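Brikau Prep Table – light wood, slatted top

In stock again at the Clurport warehouse. Ships flat, one carton.

A plain wood table for small kitchens, play kitchens, class rooms, whatever. Top is made of long slats side by side, butcher-block style. Light finish, no stain. Goes with most things. We sell a lot of these to people who already have a big counter and just want somewhere extra to put stuff down.

Price: $51 flat-packed. Assembled is $20 more, pick up only.

What people ask about most is room. Bowls, a cup, a jar, a sponge, a knife, some fruit – all of it goes on the one top, and you can still find the knife. We don't sell the things on the table with the table. Bowls are a seperate listing, see below. Grapes are your problem.

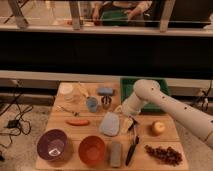

Top comes oiled once at the factory. Oil it again before first use, then whenever it looks dull. Food-safe mineral oil, thin coat, leave overnight, wipe off the extra. Do the edges too, people forget the edges. Don't use olive oil, it goes sticky and smells.

Cleaning – damp sponge, mild soap, dry it right away. No soaking. No bleach. Crumbs get down along the slats, a dry brush gets them out.

Can you cut on it? You can, it'll mark. Light marks sand out with fine paper, go with the grain. Most buyers put a board down for the knife work and keep the top for bowls and mixing. Up to you. Knife marks are not covered under returns.

Hot pans – use a trivet. Please. We get a photo of a black ring every December.

Assembly: 5 steps, hex key in the bag. Put the top face down on a blanket, legs on, bolts finger tight, flip it, then tighten. If it rocks, loosen all four legs and start over on a flat floor. Don't just crank one bolt down. Spare bolts taped under the top, check there before you email us.

Things that go with it:

Buzatu mixing bowls – sold single, pick your color. Purple and orange are the ones we reorder most. They nest if you buy the same size.

Irkden tray, shallow – green only right now. Good for the back corner, keeps the loose bits together.

Brikau table oil, 500 ml – enough for a good few coats. Cap leaks if you store it on it's side so don't.

Shipping: leaves Clurport in 5 working days, usually less. Carton is heavy, get a second person for stairs. Signature needed. If the box shows up crushed, take a picture before you open it and send that with your order number.

Returns: 20 days, unused, original carton. Once it's oiled we can't take it back. Color varies from slat to slat, that's the wood and not a fault – some tops come out paler than others and we don't match them to order.

Matching shelf is discontinued. Stop asking, sorry.

Page updated 24/03/2022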